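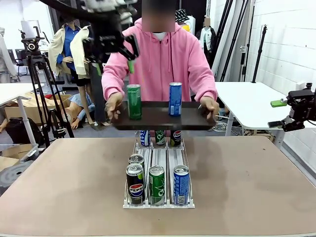 Stoltley teleop kit, the two-arm version, after one summer of near daily use. Short verdict first: good arms-on feel, bad software, buy the extra finger pads. We use ours for can restocking, meaning take cans off a tray, put them in the rack, next. The rack is a clear three-lane one with a white base, Pepsi, green and blue side by side in the front row, and it's a mean little test. Lanes are tight. A can that goes in a bit crooked hangs up on the divider and you have to go back with the other arm and nudge it, and with a cheap leader you feel every bit of lag right there. The person holding the tray across the table gets to watch you fail up close.

What you get: two leader arms you hold, a desk clamp for each, a foot pedal, cables, a USB stick with the manual on it. No follower arms, you bring those. No printed manual either. Setup took me most of a morning and half of that was the clamps, which don't like a thick tabletop.

The good. Leader arms are light. Like really light, I can do an hour without my shoulders complaining, and on our old Holura pair I was done in 20 mins. Gripper trigger has a nice long travel so you can close on a can slowly and stop before you dent it. Dented cans are still a thing, but way fewer. Wrist roll is smooth all the way around. Pedal to start and stop a recording is the best idea in the box, hands stay where they are.

Wrist cameras plug in through the same hub as everything else and show up in the viewer without any fiddling. I drive mostly off the wrist view once I'm close and the lag is fine. Not zero. Fine.

The bad. Software. Calibration gets lost if you pull the USB before you quit the program, and there's no warning, you just find out when the left arm is off by a finger width. Episode names are timestamps only. You can't tag a bad take while you're driving, you have to remember it and delete it after, and with 700 demos in one folder good luck. Viktória Dudás wrote us a little script that renames the folders and bins the ones I mark with a double pedal tap, and it should of been in the product from day one. 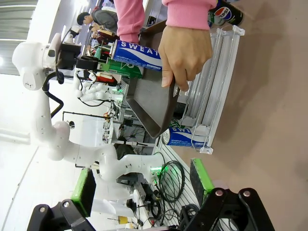 Pads next. The green ones grip well on dry cans, less well on ones straight out of the fridge. They wear at the tip first. Got through 2 sets since April. Spares are cheap but they ship slow, so order them with the kit. Screws that hold them on back out over time too, check before every session, drop of blue threadlocker helps.

Also the left trigger developed a squeak. Silicone grease, gone, came back. Living with it.

Support: mixed. Wrote them about the calibration thing, got a reply in 19 days saying it's "on the list". The wrist bearing they replaced for free and fast, so credit there.

Compared to the Irnden set, which I've used at another lab: Irnden has better software by a mile, force feedback too, but the arms are heavy and the price made our boss laugh. Khaemba gloves I only tried for an afternoon. Fun, quick to learn, hopeless for anything that has to slide into a narrow lane.

Paid 2,000 for ours, shipping on top. For that money I'd buy it again, mostly for the pedal and the weight. If you're a one person shop with no one to write scripts, maybe wait for the next software version.

4 out of 5. Would be 3 without Viktória's script.

Edit, Aug 27, 2018: new firmware is out, calibration now survives a unplugged cable. Tagging still missing. Leaving it at 4.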